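Counting by weight: a conversation about small parts, shrinkage and the January stock check

Gesura supplies fasteners, springs and molded clips to repair shops and small manufacturers. Its warehouse at Tatirness holds 800 stock lines, most of them smaller than a thumbnail. The person who runs inventory control there agreed to talk on the condition that the piece dealt with methods and left personalities out of it. We spoke for most of an afternoon, first in the receiving area and then in an office with a bad heater.

The subject was counting, and in particular why a company that had counted by hand for years moved most of its lines to counting by weight.

"The principle is simple enough," the inventory manager said. "You weigh a sample of known quantity, you get an average piece weight, and you divide the net weight of the bin by that number. All the trouble is in the average piece weight."

The trouble has several sources. Parts from the same drawing vary between production lots. Plated screws vary more than plain ones, as the thickness of the plating drifts during a run. Molded clips vary with the material batch and with how worn the mold is. A sample taken from the top of one bag may not represent the bag under it.

Gesura's first attempt used a fixed piece weight for every line, entered once in the stock system and never revised. It lasted until the first January stock check after the change.

"We had a washer that came up 74 short on paper," the manager said. "We hand counted the bin twice and it was complete. The supplier had changed the sheet it was stamped from, and the new washers were a little lighter. The scale was right. Our reference was two years old."

The present procedure ties the piece weight to the lot. When a delivery arrives, the receiver draws a sample from at least two places in the container, counts it by hand, and weighs it. The result is stored against the lot number and printed on the bin label. When the lot is used up, the weight goes with it. Mixing lots in one bin is not permitted, which caused more argument on the floor than any other part of the change.

"People want to top up a bin. It is a natural thing to do. You have half a bin and a new bag, and one shelf position. I understand it. But once you have mixed them there is no piece weight for that bin, and you are back to counting."

Sample size came up next. The manager keeps a short table on the wall that sets the sample according to how much the parts vary and how large the bin is. Turned brass spacers need a small sample, since they are close to identical. Compression springs need a larger one, and they must be shaken apart first. Tangled springs get counted as one.

I asked whether there were lines for which the method had been abandoned.

"Fifteen," the manager said. "No, write it as 15, it's in the report that way. Rubber grommets are most of them. They pick up dust and they pick up moisture, and the spread between pieces is too wide. Adhesive pads as well. We count those by hand or we buy them on a strip where the strip is the unit."

The report in question is an internal document with the working name Dusix, started as a comparison of hand counts and weight counts on the same bins. It has since turned into the department's general record of discrepancies. Each entry gives the line, the lot, both counts, the name of the shift and a cause, if one was found. "Cause unknown" is an accepted entry. The manager regards this as important, and said that the earlier form had required a cause and had therefore collected a large number of invented ones.

Containers were the second most common cause after mixed lots. A bin is tared when empty, and its empty weight is written on the underside. Bins then gain labels, lose dividers, or have a lid swapped with a neighbor's. The tare figure stays the same. Gesura now re-tares every bin when it is emptied.
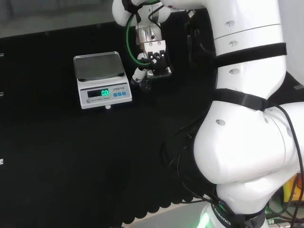 "Zero is a step in the procedure," the manager said. "You look at it before you put anything on. If it isn't zero, you find out why before you press a button to make it zero. Sometimes the why is a washer under the pan."

Placement matters too. A bench scale should be level, away from air vents, and on a surface that does not flex when someone leans on it. Staff at Tatirness check each scale with a test weight at the start of a shift and write the reading down as shown, even when it is off. A reading outside tolerance takes the scale out of service until it has been adjusted and checked again.

The check weights are kept in a closed case and handled with gloves or a cloth. One of them was dropped last year and has been retired, though it shows no visible damage. "It may be fine," the manager said. "I don't have a way of proving that here, so it holds a door open."

On the purchasing side, the new procedure has had an effect that was not planned. With a piece weight recorded for every lot, the department can see a supplier's parts changing over time. Didenko, which ships most of the springs, was asked about a gradual rise in weight across several deliveries. The reply was that the wire was at the upper end of its tolerance, and within specification. Gesura accepted this and adjusted nothing except its own records.

"They weren't wrong. The springs were to drawing. But if a customer calls to say the springs feel stiffer, I have something to look at now – before, I would have had an opinion."

I asked what the manager would do differently if the change were starting again. The answer was to begin with the labels. The old labels had no space for a piece weight, and for the first few months it was written in pen next to the part number. Two numbers side by side in the same handwriting were confused often enough to appear in Dusix as a category.

The next full check is set for January. The lines that do badly in the interim spot checks will be hand counted in full and the rest by weight, with a hand count on a random selection of bins. The grommets will be done first, in the morning, when people are still patient.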